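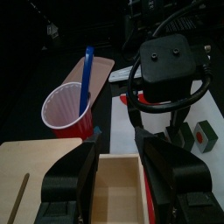
How do you stop homemade ice lollies going in as juice and coming out as a brick with a flavour at one end?

I have been making them since the start of August, when the shop at the end of our road put its prices up and I decided, with the confidence of a man who has never made anything, that frozen squash could not be difficult. I have no proper moulds. My method is a plastic cup with a stick in it, like the red cup and blue stick up there, and the stick leans against the rim exactly as you see and goes on leaning until it is frozen that way for good. So the lolly comes out with its handle at an angle, like a badly parked umbrella. That I could live with. The bigger trouble is the eating. The first few sucks are lovely, all the colour and sugar leaves in a hurry, and then you are holding a lump of plain white ice that could be used to mend a road. I've tried orange squash, apple juice, and one regrettable go with cold tea. I've also tried making the squash stronger, which gave me a lolly that wouldn't set in the middle and fell off the stick into my shoe.

The freezer is an old Jimoser upright that came with the flat. It has a dial from 1 to 5 and I have never seen any sign that the dial is connected to anything. Children are expecting results. What am I doing wrong, apart from the obvious?

Posted by toft_lane_tim

Santeri Mustonen

You are freezing it too slowly and there isn't enough in it besides water. Water freezes first and pushes the sugar out of the way, so you get ice crystals with syrup sitting between them. Suck the syrup out and you're left with the crystals. A fast freeze makes small crystals, and small crystals hold on to the syrup better. A big cup in a tired freezer makes crystals you could hang a coat on.

Things that help:

Use smaller cups, or fill the ones you have a third of the way. Chill the mix in the fridge for a few hours before it goes in. Put the cups at the back, on bare metal if your freezer has any, and stop opening the door to see how they are getting on.

Put some body in it. Blended fruit is far better than squash. My usual is 300 g of strawberries (the soft ones nobody wants are ideal), 3 tablespoons of sugar and the juice of a lemon, blended, with a splash of water if it is too thick to pour. Yoghurt works too. Banana works but then everything tastes of banana, including things on the shelf below.

Don't simply add more and more sugar. Sugar lowers the freezing point, and that will be how you got the shoe.

For the stick: freeze the cup without it until the top is slushy and thick, then push the stick in. It will stand up by itself. With fruit mix in a small cup mine takes a bit over an hour to get there, but yours is a Jimoser so I would take a book. Or stretch foil over the top of the cup, cut a slit in the middle and put the stick through that. The foil looks terrible and works every time.

To get them out, hold the cup under the warm tap while you count to ten, and twist. Don't pull. Everyone pulls.

woolly_hat_brenda

just buy moulds?? they are cheap as anything. I've got the Somora ones with the drip tray, had them years, only lost one lid

Ketill Hjaltested

Agree with most of what Santeri says, though I think he is unfair to squash. Plenty of us grew up on frozen squash and regarded the plain ice at the end as part of the experience, like the last mile of a walk.

If you do want to keep using squash, dissolve a little gelatine in it. One teaspoon of powder to half a litre, melted in a few spoonfuls of hot water first. It slows the dripping and makes the ice less like gravel. Use no more than that or you have made a jelly on a stick, and I can report that children find this upsetting. Leave it out if you are feeding vegetarians.

On the freezer, buy a cheap freezer thermometer before you blame the recipe. You want -18. I spent an entire summer at Woltureo, where the campsite freezer turned out to be sitting at -6, and put 11 batches down to my own poor character. If the dial does nothing, look at the door seal. Shut a strip of paper in it and tug. If the paper slides out freely, so does your cold air.

Also, stop with the tea.

toft_lane_tim

Thanks all. Did the paper test and the paper fell out before I had tugged it. Have ordered a seal. Brenda, I looked at the Somora ones and they're shaped like rockets, so I'm now under pressure at home to get those as well. Trying the strawberries with the foil tonight.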